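Getovix

Getovix is a software package for turning recordings made with hand-held grippers into training data for robot arms. It was written at Zullov, a small automation firm, by Xiomara Kowalczyk and Vignesh Raju, and was first released to outside users in January 2023. The package covers calibration, time alignment, tracking and export. It does not train control policies itself.

Background

The program grew out of Gesel, an earlier set of scripts by Mutua Ogola that handled one gripper at a time. Gesel stored each recording as a folder of pictures and a text file, and had no means of placing two hands in the same set of coordinates. Kowalczyk kept its file reader and rewrote the rest. Hanna Domański joined later to work on the export tools.

Operation

A session is read in as one video stream per gripper, with an optional third stream from a camera worn on the head. The streams are lined up by their time stamps. The path of each gripper is then worked out from its own video, and square printed markers fixed to the tools are used to find the position of one hand relative to the other. If a marker is hidden for longer than 29 video frames, the link between the hands is dropped and the stretch is flagged for review.

Finger opening is stored as a value between 0 and 1. Positions are saved in metres and rotations in a form with 6 numbers, a choice Raju defended on the grounds that it avoids sudden jumps in the values.

Review and export

Flagged stretches are shown in a viewer called Yu, where an operator can accept, trim or reject them. By default, a recording is left out of the export if fewer than 80 per cent of its frames have a valid position for both hands. Version 2 added batch export and a command for checking clock drift. It also fixed a fault that swapped the left and right streams when both cameras had been started in the same second.

Soft and thin objects, such as cloth and artificial flowers, remain difficult for the automatic splitting of tasks into steps, as the fingers may close only part of the way. These steps are usually marked by hand in Yu.
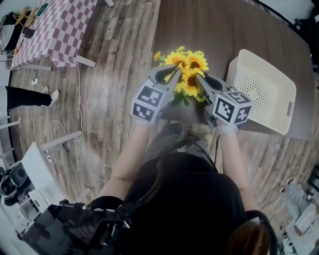
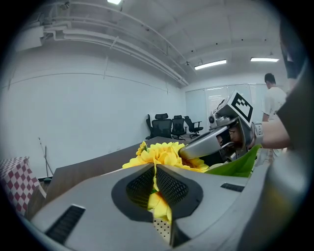
Two-handed work with artificial sunflowers, from a head-height view (first) and from a gripper's own camera (second).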